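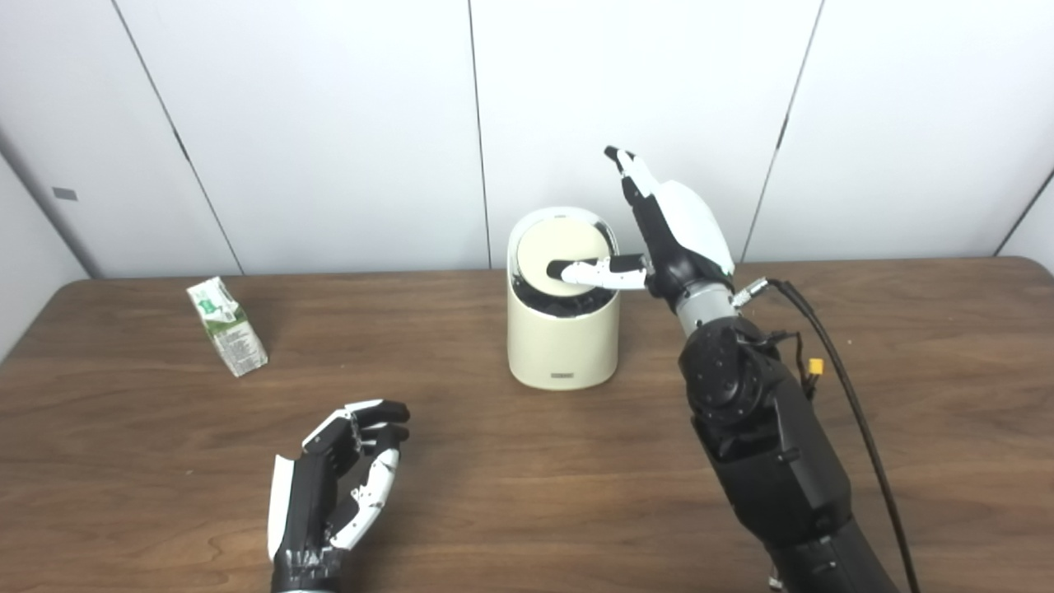 Section 6: Teaching the Bin Routine

Reading time: 5 minutes

The bin routine is one of the tabletop routines supplied with the Veltament two-hand package. The robot opens the lid of a small tabletop bin with one finger, picks up a piece of litter and drops it through the opening. Complete Section 5 (hand calibration) before you start. A hand that has not been calibrated can press too hard on a light lid and push the bin over.

6.1 What you need

- Both hands fitted and showing a ready state in the Lustitz control panel.
- A small bin with a swing or flip-top lid that moves under light pressure.
- A bin liner, tucked down inside the rim.
- An empty drink carton.
- A table at the working height set in Section 3.

Rinse and drain the carton first. Liquid in the finger joints is not covered by the warranty.

6.2 Placing the objects

1. Clear the table of everything except the bin and the carton.

2. Put the bin near the middle of the table, toward the far edge. Leave at least 200 mm of free space on both sides.

3. Turn the bin so that the hinge of the lid is at the back.

4. Lay the carton to the left of the bin. It does not need to be square to the table edge.

5. Check that the arm cables hang free and do not lie across the table. Lift each arm by hand through its full travel and watch the cable loop at the wrist.

CAUTION: Keep people out of the marked work area whenever the arms are powered. Test the stop button before the first run of each session.

6.3 Teaching the lid press

The lid press uses the index finger of the right hand. The other fingers stay curled so that they do not catch the rim.

1. In the control panel, open Routines, then Bin, then Lid.

2. Select Right hand and choose the Point grip. Wait for the fingers to stop moving.

3. Switch the right arm to Guide mode. The arm goes slack but holds its own weight.

4. Move the hand until the fingertip rests on the lid, just inside the rim. Do not push.

5. Press Save contact.

6. Set the press force to 60 on the panel scale. Raise it in small steps if the lid does not move.

7. Press Try once. The finger presses the lid and backs away.

Note: On a swing lid, the flap returns when the finger leaves it. Set Hold to On so that the right hand keeps the lid down while the left hand makes the drop. On a flip-top lid that stays up, leave Hold at Off. The right hand can then return to its rest position, and either hand can do the picking.

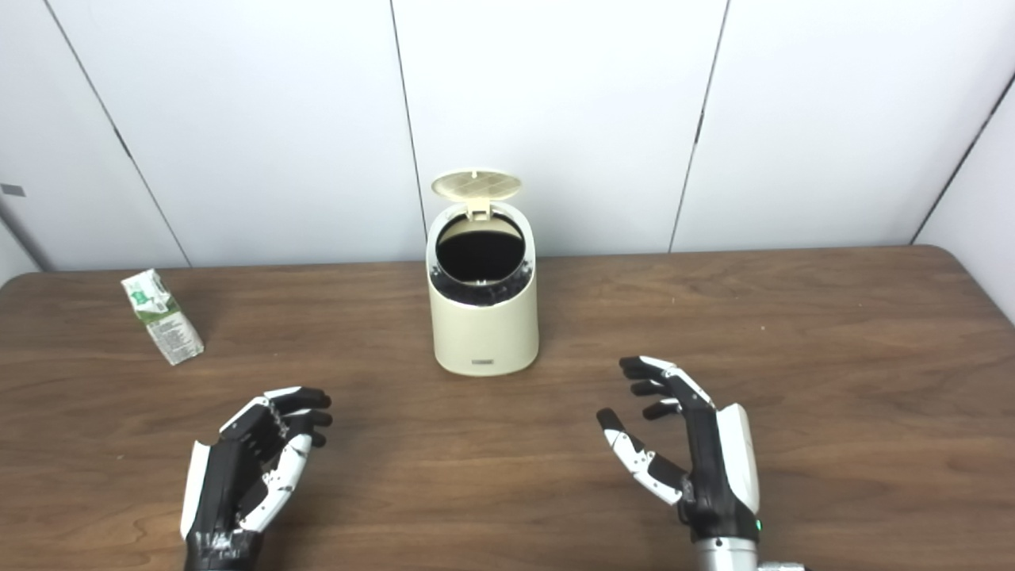 If you change to a different bin later, teach the contact point again even when the new bin looks the same size. The saved point is measured from the table edge and does not follow the bin. The camera corrects for small shifts only.

6.4 Teaching the pick and drop

1. Open Routines, then Bin, then Item.

2. Choose the hand nearest the item. For a carton on the left, this is the left hand.

3. Select the Wide grip. The thumb and fingers open.

4. Guide the hand over the carton and press Save pick.

5. Guide the hand above the mouth of the bin and press Save drop. Keep the fingertips clear of the rim and the open lid.

6. Press Run slow and watch one full cycle with your hand on the stop button.

7. If the cycle is clean, save the routine and give it a name.

CAUTION: With Hold set to On, both hands work close together over the bin. Run at slow speed until you are sure that they do not touch.

6.5 If something goes wrong

Code 1439 – contact lost. The finger reached the saved point and felt nothing. Put the bin back in position or teach the lid press again.

Code 3347 – item not found. The camera cannot pick out the item from the table. Move it away from the bin and check for glare on the tabletop. A dull mat helps on a varnished table.

The bin slides. Lower the press force, or put a thin rubber pad under the bin.

The liner comes up with the finger. Fold the liner further over the inside of the rim and smooth it flat. If it still catches, move the contact point closer to the middle of the lid.

The carton drops outside the bin. Teach the drop point again with the carton in the hand. A drop point saved with an empty hand is often too low.

Saved routines stay in the control panel when the power is off. To copy them to a second robot, use the Furkmont transfer tool described in Section 9, then teach the contact and drop points again on that machine.

Related items

Section 3: Table Height and Work Area
Section 5: Hand Calibration
Section 9: Copying Routines with Furkmont
Jayasinghe Finger Pad Kit: Fitting and Care
Lustitz Control Panel: List of Codes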